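Oona Rissanen
5 February 2022

1/ Right, I've promised this thread for ages and the kettle's on. Old tiled floors! Hallways, stairwells, porches, the bit by the back door where everyone drops their boots. I love them and I want you to love them too.

2/ It started in Narner, in the block where my aunt lived. The entrance hall had a floor of tiny tiles laid by a local firm called Laaksonen, and as a child I was only allowed to step on the dark ones. (I still do this. I am a grown woman with a mortgage.)

3/ Most people picture the grand Victorian stuff, stars and borders in black, white and oxblood. Lovely! But my heart belongs to plain little squares in mixed earthy colours. Tan, beige, peach, a reddish brown, thin grey grout lines between them. A floor like that goes with everything and hides a week of mud.
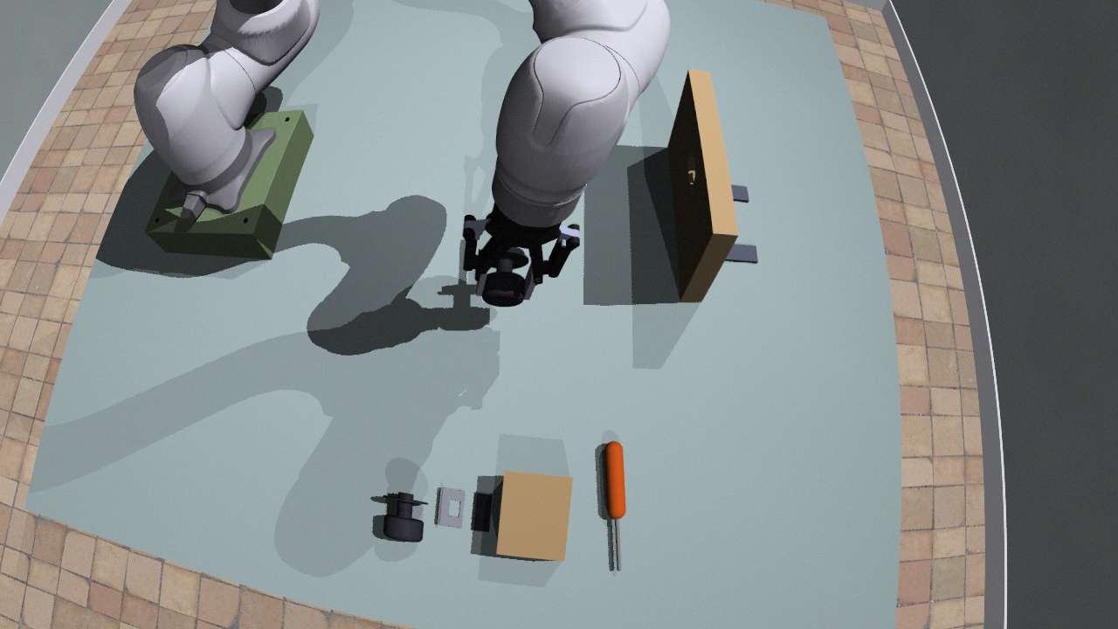 4/ How to tell if the mix was laid one tile at a time or came in sheets: look for a repeat. Pick one odd tile, follow the row along, and see if it comes round again with the same neighbours. Sheets repeat. A person with a bucket doesn't, or not on purpose.

5/ Sheets aren't cheating, by the way. The little ones were stuck face down on paper, the whole lot pressed into the bed, then the paper soaked off. Imagine peeling that back and seeing the floor for the first time. I'd have cried every day at work.

6/ Edges next, as that's where you see how good the tiler was. Walk round the outside of the room and look at the cuts. A good one starts from the middle so you get the same width of cut tile on both sides. A tired one starts at the door and ends with slivers behind the radiator.

7/ The hall at Irnemo House has slivers. I adore it anyway. Somebody got to the far corner on a Friday afternoon and just went for it.

8/ Annick Charpentier has been recording the stairwells in our town and she's up to 86 now, all drawn by hand on squared paper with the colours pencilled in. I went along for two of them last September and came home with filthy knees and a huge grin. Her drawing of the Troluvstead landing deserves a wall of its own.

9/ Things I've learned from trailing after Annick: take a soft brush, a small torch and a kneeling pad. Ring the bell before you start crawling about in someone's porch. Accept the biscuit.

10/ Also, hold the torch low, almost flat to the floor. Every lip and dip jumps out and you can spot a patch straight away, even where the colours match beautifully.

11/ Cleaning! Please start with warm water and a drop of washing-up liquid. Mop, rinse, change the water, rinse again. It's dull and it works on most of what you'll meet. Keep vinegar and anything for limescale well away from old cement-based tiles or you'll etch them, and then you'll be sad and so will I.

12/ Paint splashes: a plastic scraper and patience. Carpet glue: more patience, and a podcast. My own kitchen had lino over tile, and under the lino was newspaper, and I lost an entire afternoon to reading the adverts for coats.

13/ If you're missing tiles, don't panic-buy. Look under the kickboards, inside the cupboard under the stairs, beneath the old cooker. Floors often carry on where no one ever sees them, and you can borrow from there. I found enough for my whole doorway!

14/ For awkward gaps round pipes and door frames, make a template first. I use plain brown cardboard, nice and stiff. Cut it, offer it up, trim it, swear, trim it again. It costs nothing to get wrong.

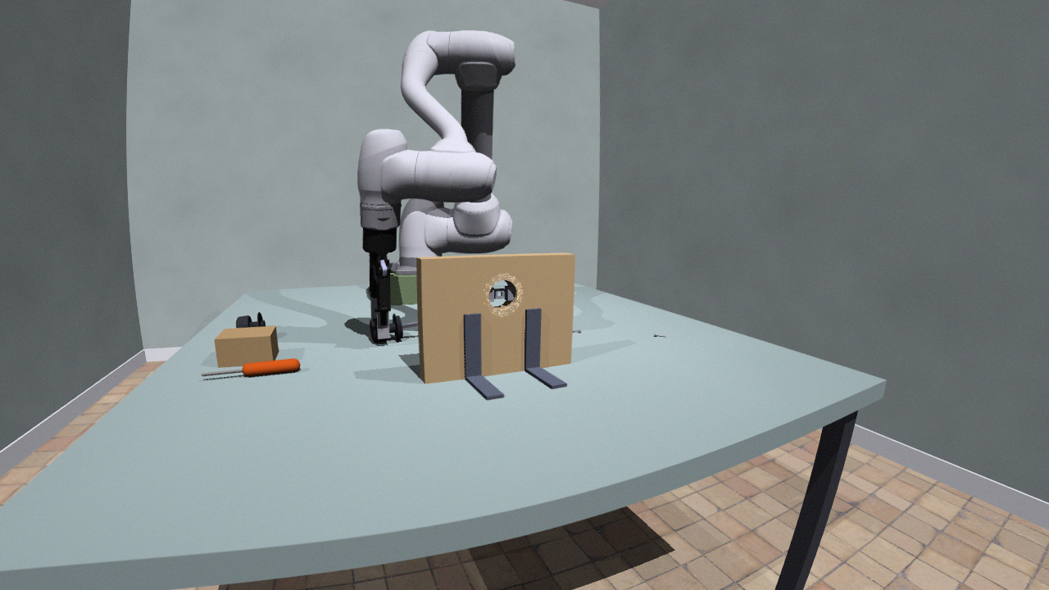 Can I lay new tiles straight on top of an old tiled floor?
Often you can, if the old one is solid, clean and flat, but tap all over it first and listen for hollow spots. Check your doors will still open too, as you're raising the floor by the new tile plus the adhesive. And if the old floor is a nice one, please, please send me a picture before you cover it up!

15/ Some 2000 tiles in my hallway and I've washed every one with a nail brush. Took most of a winter. Would do it again tomorrow.

16/ Next thread will be grout colours, and I have opinions. Meanwhile, go and look at your own front step, then reply with what you've got. Chipped ones very welcome.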